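分类：小小体育馆 > 足球 > 看得懂系列

442是什么？不是门牌号！讲给小朋友听的足球阵型

看球的时候，解说员老说一串数字。四四二。四三三。三五二。听着像电话号码，对吧？

不是的。那是阵型。阵型就是：我们队的人，大概都站在哪儿。

今天讲这个。讲快一点，因为中间还有个小游戏，想留点时间给你们玩。

先说人数

一支成年人的足球队，上场11个人。其中一个是守门员，戴手套的那个，可以在自己的禁区里用手。

剩下10个人，都只能用脚、用头、用胸口、用大腿。手不行（扔界外球的时候除外）。

阵型说的就是这10个人。守门员不算进去。为什么不算？他总归是在球门前面的嘛，哪个队都一样，说了等于没说。

所以你把数字加起来看看：4加4加2，等于10。4加3加3，也是10。3加5加2，还是10。

要是有人跟你说他们队踢“四四三”，你可以笑一下。多了一个人，裁判要管的。

数字从哪边念起？

从自己家球门这边开始念。这个很重要，好多大人也搞反。

第一个数字：后卫。离自己的球门最近，专门不让别人进球。
第二个数字：中场。站中间，两头跑，最累。
最后一个数字：前锋。离对方球门最近，负责进球。

442，就是四个后卫，四个中场，两个前锋。念的时候分开念，“四四二”，别念成“四百四十二”。写的时候有人写4-4-2，有人偷懒写442，一个意思。

有时候会听到四个数字的，比如4231。别慌。那是把中场又切成了两排，前面一排，后面一排。加起来：4加2加3加1，你自己算。对，还是10。

后卫干什么

四个后卫排一排。中间两个叫中后卫，一般个子比较高，要顶高球。两边的叫边后卫，左边一个右边一个，跑得快。

后卫有件事特别难：要站成一排，一起往前，一起往后。一个人拖在后面，整排就乱了。你们排队做操的时候有没有人老是突出来一截？就那个感觉。

Eugénie Brunet以前在Vollamholm队踢左边后卫，她给我们讲过一个办法。她跑几步就用眼睛瞟一下旁边的队友，只瞟一下，马上看回球。一场比赛瞟很多很多次。她说踢完了脖子比腿还酸。

边后卫也可以跑上去帮忙进攻。跑上去了，就得有人帮他看着后面那块空地。谁来看？这个等下讲。

中场干什么

中场什么都干。

自己队丢球了，回来帮后卫。自己队拿到球了，把球送给前锋。送完了还得跟上去，万一球弹出来呢。

442里面的中场也是一排四个。中间两个像商量好的一样：一个往前，一个就留下。两个都往前跑，中间就空了一大块，对方最高兴。

两边的中场叫边前卫，贴着边线跑，把球从边上传到中间去，这个动作叫“传中”。传中的球常常是飞起来的，前锋用头去顶。

前锋干什么

进球！

好吧，也不只是进球。两个前锋的好处是可以配合。一个回来接球，把后卫引出来，另一个就往后卫身后的空地跑。一个像敲门的，一个像从窗户钻进去的。（真的家里不要钻窗户。）

前锋还要当第一个防守的人。对方后卫拿球，前锋跑过去追他，让他慌，让他传歪。现在的教练很喜欢这样的前锋。光站着等球的，教练会在场边喊。喊得很大声。

弹簧和绳子

有个想法，想通了这个，阵型就懂一半了。

想象10个人身上都绑着橡皮筋，一个连着一个。球去左边，大家都往左边靠。球去右边，大家都往右边靠。橡皮筋拉长一点没事，拉太长就断了。断了就是漏洞。

所以电视上画的阵型图，一个一个小圆点，整整齐齐，那只是开始的样子。哨子一吹就开始动。动得一塌糊涂。但是如果你从很高的看台上往下看，过一会儿，会发现他们又差不多变回那个形状了。散开，收回来，散开，收回来。

刚才说边后卫跑上去了谁来补？就靠这个橡皮筋。中场的人往后退一退，旁边的中后卫往外挪一挪。空地就小了。

Gaillard队那场球

讲个真的比赛，小比赛，Gaillard对Prakia，少年组。看台上304个人，门口卖票的小姐姐数的，我抄下来了。

上半场Gaillard踢442，三比零领先。对，3个球。然后中场休息。

下半场Prakia的教练换了办法。他们撤下一个后卫，多上一个中场，变成352。就是三个后卫、五个中场、两个前锋。中间的人一下子多了。Gaillard中间只有两个人，Prakia中间有三个。三个人传球，两个人抢，你们在操场上玩过“抢圈”吧？抢的人少，传的人多，抢的人就一直跑一直跑。

Gaillard的队长Jérémie Leblanc跑到腿软。Prakia追回来两个。差一点点就平了。

最后三比二，Gaillard还是赢了。但是Jérémie赛后坐在草地上，话都说不出来，喝了半瓶水才说：“中间怎么那么多人啊。”

这就是阵型的用处。人还是那些人，换个站法，比赛就变样了。

那352是不是比442厉害？

不是哦。后面少了一个人嘛。Prakia只有三个后卫，两边的空地好大。Gaillard后来要是多往两边传，可能还能再进。可是他们太累了，忘了。

每个阵型都有一块地方人多，有一块地方人少。人总共就10个，你这里多放一个，那里就少一个。像被子太短，盖住了头，脚就露出来了。

几个常见的，记一记

442：最好认。两排四个，前面两个。每个人都知道旁边是谁，学起来快，好多少年队刚开始踢大场都教这个。

433：前面三个人，一个中间，两个在边上。适合有跑得快的小朋友的队。中间三个中场会比较忙。

352：中间人多，喜欢传球的队用。两边的人要从头跑到尾，体力差的不要选这个位置。

532：后面五个人。防守用的，比如对方比你们强很多，或者快结束了你们还领先一个球。有人说这叫“摆大巴”，意思是像把一辆大巴车停在球门前面。

4231：刚才讲过了。前锋只有一个，但是后面有三个人帮他。

还有很奇怪的，很久很久以前，一百多年前，有的队踢235。两个后卫，五个前锋！那时候大家都想进球。后来越位规则改了，阵型也跟着变，后卫就一点一点多起来了。

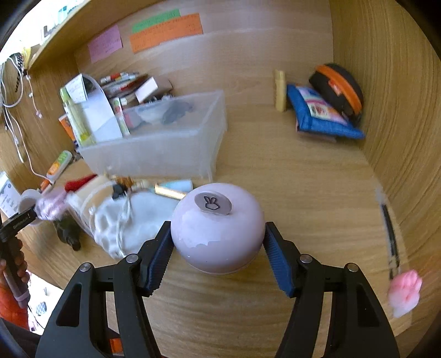

小游戏：用瓶盖排阵型

要用到的东西：瓶盖，一共要两队，颜色不一样最好。一张大一点的纸。一支笔。一颗豆子当球。

第一步。在纸上画一个长方形，这是球场。中间画一条线。两头各画一个小框，是球门。不用画很直。

第二步。先放守门员。每边一个瓶盖，放在球门前面。

第三步。你的队排442。从自己球门开始，四个一排，再四个一排，最后放两个。

第四步。让爸爸妈妈或者同学排另一个阵型，随便哪个。不许偷看。排好了再一起看。

第五步。把豆子放在左边。现在你来移动你的瓶盖。每个都往左边挪一点。记得橡皮筋！然后看看，右边哪里空了？那里就是对方要传过去的地方。

再把豆子放到右边，在试一次。

瓶盖不够可以用橡皮、纸团、棋子。我们班有人用饼干，踢到一半少了两个前锋。

小朋友的比赛为什么人更少？

你们踢的可能不是11个人。有5个人的，有7个人的，有8个人的，有9个人的。场地也小一点，球门也小一点，有些连球都小一号。

人少，每个人碰到球的机会就多。在大场子上，一个小小孩可能跑一整个下午都碰不到几次球，好无聊。

人少的也有阵型。7个人踢，去掉守门员剩6个。可以踢231：两个后卫，三个中场，一个前锋。也可以踢321。加一加，是6，对吧？办法一样的，从自己球门这边开始念。

Nuanchan Phetsri教练带的是Pumness的小队，她队里一共16个小朋友，踢7人制。那就有好多人要轮流。她规定每个人在一个赛季里每个位置都要试试，守门员也要。有人不愿意当守门员，也要试。试完了再说喜不喜欢。

她队里的Florian Bailly本来天天吵着要当前锋，进球多帅呀。轮到他守门那天，他扑出去一个点球。从那以后，别人叫他让开他都不让。手套自己带，晚上还放枕头边上。

所以你现在踢什么位置，不一定以后就踢什么。先别急。

怎么看出一个队踢的是什么阵型？

教你几招。坐在家里看电视也能用。

看开球。刚开球的时候大家站得最整齐，赶紧数后面那排。

看对方守门员拿球的时候。守门员要开大脚，大家都会跑回自己的位置等着，又整齐了。

看没有球的那个队。有球的队到处跑，很难看。没有球的队要防守，会排得比较紧。

先数后卫，再数前锋。中场最难数，最后数，用减法：10减后卫，减前锋，剩下的就是中场。数学课有用吧。

看错了也没事，真的。电视上的解说员也会看错，两个解说员有时候还要争。有的队进攻的时候是一个样，防守的时候又是另一个样，比如进攻433，防守就变成451，两边的前锋退回来变成中场了。那你说它到底是几？两个都对。

几个小朋友问过的问题

可不可以十个人都当前锋？
规则上可以。没有哪条规则说一定要有后卫。规则只说必须有一个守门员。可是对方一脚长传，后面一个人都没有……你们的守门员会很想哭。

教练可以比赛中间换阵型吗？
可以，随时。不用告诉裁判，喊一声就行。有的教练举手指头，有的写小纸条递给队员。

被红牌罚下一个怎么办？
就剩9个加守门员了。数字也变了，常见的是441，少一个前锋。整个队往后缩一缩，撑住。

阵型和球衣号码有关系吗？
以前有，现在关系不大了。以前1号是守门员，9号是中锋，一看号码就知道站哪。现在号码自己挑，什么都有。不过还是有人习惯说“他是个9号”，意思是他踢中锋，哪怕他背上写的是27。

我记不住自己的位置怎么办？
Solange Coste教练的办法：不要记地方，记人。记住你左边是谁，右边是谁，前面是谁。球场那么大，草都是绿的，记地方很难。记住三个同学的脸，简单多了。跑丢了就找他们。

词语小抄

后卫：靠近自己球门的人。
中场：中间的人。
前锋：靠近对方球门的人。
边路：球场的两边。
传中：从边上往中间传。
禁区：球门前面那个大框框，守门员在里面可以用手。
摆大巴：好多人都在防守。
阵形：也有人写成这个“形”，看到了不要奇怪。

下次讲越位。那个要多画几张图，瓶盖先别扔。

相关文章
角球为什么要举手？
守门员的手套为什么那么大
一场球要跑多少路
黄牌红牌是谁想出来的
越位到底是什么（准备中）

读者留言

豆豆妈：孩子拉着我排瓶盖排了一个晚上，他排的阵型是十个人全部站在对方门口。我赢了。

左边后卫小宇：我就踢边后卫！！教练也让我看旁边的人，我老忘

三年二班 林：“在试一次”应该是“再试一次”，我们老师说的

阿凯：4231那个我加了两遍，是10。

小满：橡皮筋那里看懂了。可以讲讲篮球的吗，篮球有没有阵型

退休老前锋：我们小时候都没有什么阵型，球在哪里人就在哪里，二十几个人一团。现在的孩子幸福。

豆豆妈：回楼上，我儿子他们现在也是一团。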